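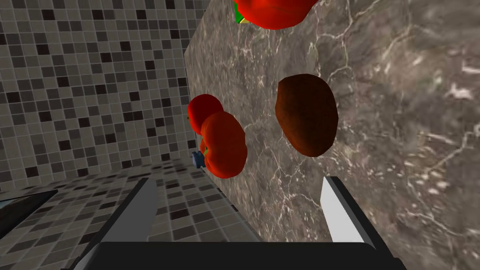 Every January I ask the same thing on here: can a machine put the groceries away yet? I don't mean fold a napkin on stage to applause. I mean clear my counter while I sit down. I spent most of Tuesday with simulated kitchens, where the rent is low and the produce can't bruise, and the honest test of the whole business is a potato. A potato off by itself in the middle of the marble, with open space all around it, is a gift. The tomato with a bell pepper shoved up against it is the job. Most demos I get sent are the potato.

2/ Think about how you'd do that pair. You'd nudge the pepper over with the back of your hand, take the tomato, and not remember doing either. Two flat fingers have no back of the hand. They have an inside and an outside and a lot of hope.

3/ And the squeeze! Too soft and the tomato rolls off to live under the stove. Too hard and you've made sauce. In a simulator somebody types in a number for how slippery a tomato is. I would love to meet the tomato they measured.

4/ My friend Tamunoemi Mohammed runs the back room at Puswood, a small grocer with a big opinion of its onions. They looked at a produce-sorting arm from Pevard last year. The quote came with 36 pages of terms. Page 2 said the items should be "presented individually."

5/ Tamunoemi's reply, which I have permission to post: "If somebody is presenting them individually, I already have an employee, and I'd like her to just put them in the box."

6/ To be fair to Pevard (I'm trying), the thing was great with cans. Boxes too. Anything with a flat side and no feelings. Shop-floor work has plenty of that, and if you stack cans for a living you may have noticed. Produce people can relax a while longer.

7/ Homes are worse than shops. A shop has one person who decides where the crates go. My kitchen has me, and two kids who think a counter is a kind of shelf for backpacks.

8/ Also, a chore is never one chore. "Clear the island" has the trash hiding in it, and the door you have to get through to take the trash out, and the plant you have to not knock over on the way. The simulator people know this. Their rooms have started to look lived in: food left out on the counter, a potted plant in the corner, a tied black garbage bag waiting on the floor for somebody else to notice it. I felt very seen.
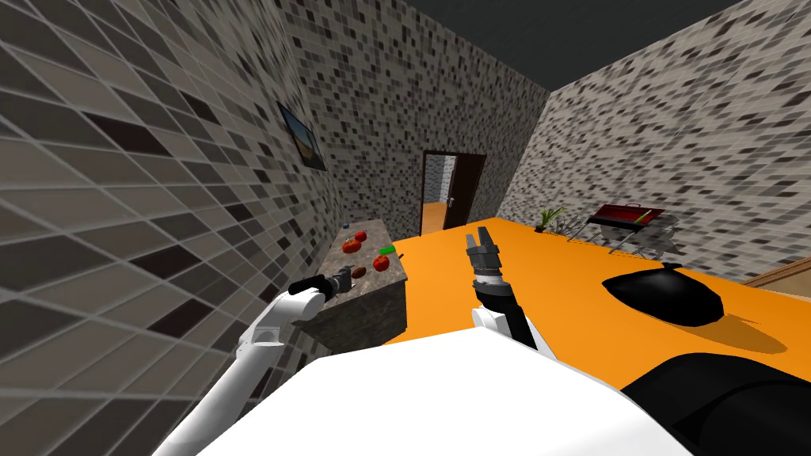 WHAT I'D PAY FOR, IN ORDER

9/ First, trash to the curb. No finesse needed, it's the same bag and the same trip every week. If it drops the bag, well, so do I.

10/ Second, wiping down a counter that's already clear. I'll do the clearing. I've made my peace with being the robot's assistant.

11/ Third, groceries out of the bag and into the fridge. This is the one everybody wants and the one everybody films. It's third because I've watched a Dultix clip of it at normal speed, once they quit hiding the speed. Eggs weren't invited.

12/ Laundry isn't on the list. I don't want to talk about laundry.

13/ Somebody in the replies says Owusu will have a home unit for $3000 soon. Somebody else says $2190 if you preorder. I've preordered things before. I own a very quiet bread machine.

14/ What does impress me is how dull the practice has gotten. Same counter, same handful of vegetables, the gripper coming in with its fingers open, over and over. Dull is how I learned to chop an onion. I'd take a thousand boring potatoes over another dance routine.

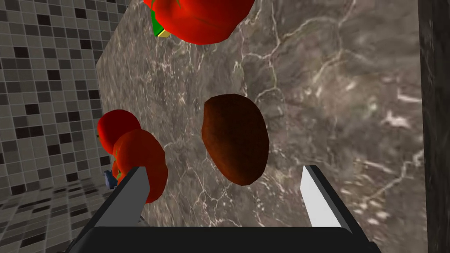

15/ Getting this one a lot, so: should I wait for a robot before I redo my kitchen?

Redo the kitchen. Pick the counters you like and put the outlets where you need them. Anything sold for home use will have to cope with the kitchens people already have, and yours will be due for another remodel by then anyway.

16/ Tamunoemi wants it noted that Puswood is hiring for the back room, mornings, and that you'll be expected to handle more than one tomato at a time.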